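Storing packet noodles in a shared kitchen cupboard
Posted in Household and Shared Kitchens, April

We are responsible for the kitchen of a residence with 12 study bedrooms. Residents keep instant noodles in one common cupboard, and different flavours are frequently mixed together. Guidance is requested on whether the packets should be stored flat or upright, and whether a bin is preferable to an open shelf. 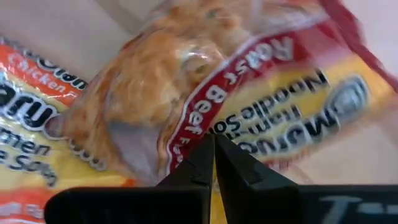

Photo: Conier House kitchen pages

The roast beef and chicken flavours are the ones most often confused. Residents who do not eat meat have asked for a separate place for their own packets.
Posted by Dellino

Wieser
An open bin is suitable for this purpose. Packets may be placed flat, provided that nothing heavy is set on top of them, as the noodles break easily. Where flavours must be kept apart, one bin should be allotted to each and the front labelled in large letters. We would advise a separate shelf for the meat-free packets, placed above the others. Best-before dates should be checked when new stock is put in, and older packets moved to the front.

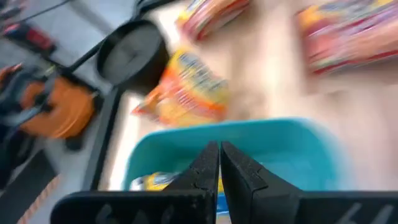
Teal bin with a yellow packet inside.

Our own cupboard is 40 cm deep. Bins shorter than this allow a second row at the back, which in practice is forgotten, and we have therefore stopped using it.

Prustum
Upright is better. You can read the names.

Conier408
The above advice on labelling is sound. Please note also that any torn packet should be removed at once and the bin wiped out and dried before it is filled again. Residents should be reminded to read the ingredients on each packet, as the flavour name alone is not sufficient for those with allergies.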